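Melis Storage Bed
Section 4: Fitting the Gas Lifts, Slatted Base and Mattress

Read this section through before starting. Sections 2 and 3 must be complete: the side rails, headboard and footboard are joined, the frame is level, and the floor panels are in place. If the frame rocks when pushed at one corner, return to Section 3 and adjust the feet.

Two people are required for steps 6 through 19. The slatted base is heavy and awkward to hold at an angle.

4.1 Parts and tools

From carton B:
Gas lift, left (marked L on the bracket)
Gas lift, right (marked R on the bracket)
Slatted base, head half
Slatted base, foot half
Center joining plate
Mattress stop bar
Pull strap
Hardware bag 5

Not supplied:
Phillips screwdriver, size 2
13 mm open-end wrench
Tape measure
Work gloves

The 5 mm hex key is in hardware bag 1. Keep it after assembly. It is needed for the yearly check in 4.6.

CAUTION: The gas lifts are under pressure. Do not open, heat, drill or clamp them. Do not try to compress a lift by hand. A lift that is bent, dented or leaking oil must not be fitted.

4.2 Fitting the lift brackets

1. Find the three threaded inserts on the inner face of each side rail. They begin 397 mm from the inside face of the headboard.

2. Hold the left bracket against the left rail with the pivot arm pointing toward the headboard. Left and right are given as seen when standing at the foot of the bed, facing the headboard.

3. Start all three bolts by hand. If a bolt does not turn freely for the first few threads, back it out and start again.

4. Tighten the bolts with the hex key in this order: rear, front, center. Stop when the washer no longer turns.

5. Repeat for the right bracket.

Note: On frames made before October, the front insert is covered by a paper plug. Push the plug out with the tip of the screwdriver. It does not need to be replaced.

Do not attach the gas cylinders yet. With no weight on the base, a connected cylinder will hold the arm open and the base cannot be lowered.

4.3 Joining and mounting the slatted base

6. Lay the two halves of the slatted base face down on a blanket or on the flattened carton. The halves meet at the center with the rubber slat holders facing down.

7. Place the center joining plate across the joint. The longer side of the plate goes toward the head half.

8. Insert the screws from hardware bag 5 and tighten them with the screwdriver. Do not use a power driver. The pilot holes strip easily.

9. Turn the base over. One person should be at each end. Keep hands clear of the gap between the slats and the outer tube.

10. Lower the base into the frame so that the tabs on its underside rest on the pivot arms.

11. Fit one bolt and lock nut through each tab. Hold the nut with the 13 mm wrench and turn the bolt with the hex key. Leave all of them one full turn loose.

12. Measure the gap between the base and the side rail on both sides. The gap must be the same at the head and the foot. Shift the base until it is, then tighten all bolts.

4.4 Connecting the gas cylinders

WARNING: Risk of crushing. From this step until the mattress is in place, one person must hold the base open at all times. Keep children and pets out of the room.

13. One person raises the base fully and holds it.

14. The second person pushes the wide end of the cylinder onto the lower ball stud until it clicks. The narrow end (the rod) goes on the upper stud. A cylinder fitted the other way around will wear out its seal early.

15. Press the spring clip into the groove at each end. Pull on the cylinder to confirm that it is locked.

16. Repeat on the other side.

17. Bolt the mattress stop bar to the foot end of the base. Thread the pull strap through the slot in the middle of the bar and close the snap.

The base will now stay open without being held. It will resist closing until the mattress is fitted. Do not stand or kneel on it to force it down.

4.5 Fitting the mattress and first use

18. With the base open, rest the mattress on its lower edge against the stop bar and tip it back onto the slats.

19. Press down evenly at the foot of the bed with both hands. The base should travel slowly for most of its movement and then drop the last few inches under its own weight.

20. Open and close the base several times using the pull strap. Listen for scraping. Scraping on one side means the base is not centered; repeat step 12.

The lifts are rated for a mattress and bedding with a combined weight between 22 and 39 kg. Below this range the base may rise when no one is on the bed. Above it the base may not stay open. Bedding counts toward the total, and a heavy quilt left on the bed can make the difference with a mattress near the upper limit. Heavier lifts are available under part number 199 (sold in pairs; never mix ratings).

Make the bed so that the bedspread does not hang between the base and the rail. Fabric caught in the pivot can tear and can also keep the base from closing fully. At the head end, tuck bedding in by no more than a hand's width. Remove clothing and other loose items from the top of the bed before raising it.

Storage compartment: spread the load over the floor panels. Do not store anything taller than the side rail. Leave the strip beside each lift clear. Bedding and clothes must be fully dry when put away, and the compartment should be opened now and then to air.

4.6 Yearly check

Remove everything from the compartment.
Tighten the bracket bolts and the tab bolts.
Wipe the cylinder rods with a dry cloth. Do not oil them.
Check that all spring clips are seated.
Look for cracked slat holders and replace any that are found.

4.7 Faults

Base rises by itself: load too light, or wrong lifts fitted. Weigh the mattress and compare with 4.5.

Base will not stay open: load too heavy, or one lift has failed. Replace both lifts.

Base closes unevenly: one cylinder is not locked on its stud. Open the base, have a second person hold it, and repeat step 15.

Clicking when sitting on the edge: tab bolts loose. If tightening does not stop it, check the center joining plate from below.

Pull strap out of reach: the snap has slipped through the slot. Raise the base by the stop bar and rethread the strap.

For spare parts, quote the number printed on the label inside the left side rail. Orders are handled by Bisness Home Supply, Munderthorpe. Section 5 covers the optional Jeltelley drawer divider.

Revised 2018-08-23
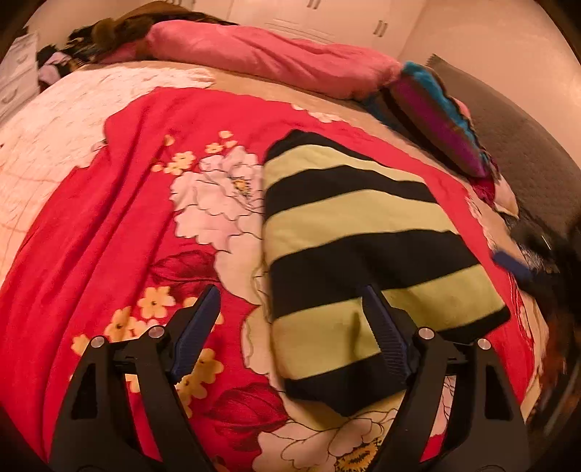

Suqin Kang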